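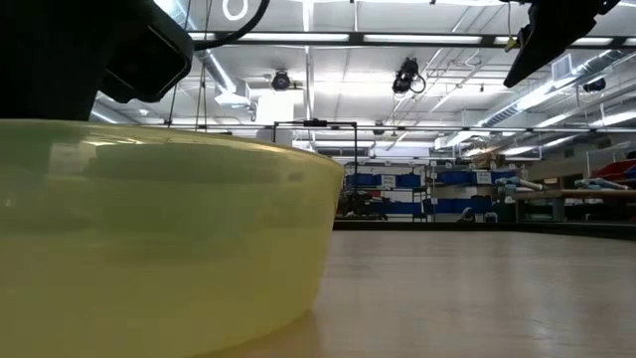

Visita a Omiten: una mañana con el brazo Tostow

Llegamos a Erncombe en marzo, con lluvia y un café pésimo de la estación, y a los cinco minutos ya se me había pasado el mal humor. ¡Qué ganas tenía de ver el Tostow en una mesa de trabajo y no en un folleto!

Nos recibió Iestyn Lloyd, que lleva las demostraciones y contesta a todo, también a lo incómodo. El taller es amplio, muy iluminado, con conductos plateados en el techo y estanterías de cajas azules al fondo. Sobre la mesa de madera, un cuenco grande de plástico translúcido, entre amarillo y verde, y el brazo encima, con su cámara en la muñeca.

El kit incluye el brazo, la cámara de muñeca, el soporte y 2 juegos de dedos intercambiables. La tarea del día era vaciar y llenar recipientes, que suena modesta hasta que una piensa en lo que hace un plástico brillante con los reflejos de los fluorescentes. Pregunté justo por eso. Lloyd reconoció que los bordes translúcidos siguen siendo lo más difícil y que la calibración conviene repetirla si se cambia la luz de la sala (lo agradecí, en otras visitas te cambian de tema).

Czesław Wilczyńska, del equipo de software, nos enseñó el registro de pruebas: 1.611 intentos con recipientes distintos, consultables uno por uno. El programa de control, Zieliński, se maneja con bloques y también admite código. En nuestro grupo éramos seis y todos probamos a enseñarle un movimiento guiando el brazo a mano; pesa menos de lo que esperaba y responde con una suavidad que engancha.

Pegas: el manual está solo en inglés y el cable de la cámara pide una guía mejor. Me quedé sin ver el cambio de dedos, así que habrá que volver.

Imprimir esta página | Enviar por correo

Contacto | © Todos los derechos reservados | Volver arriba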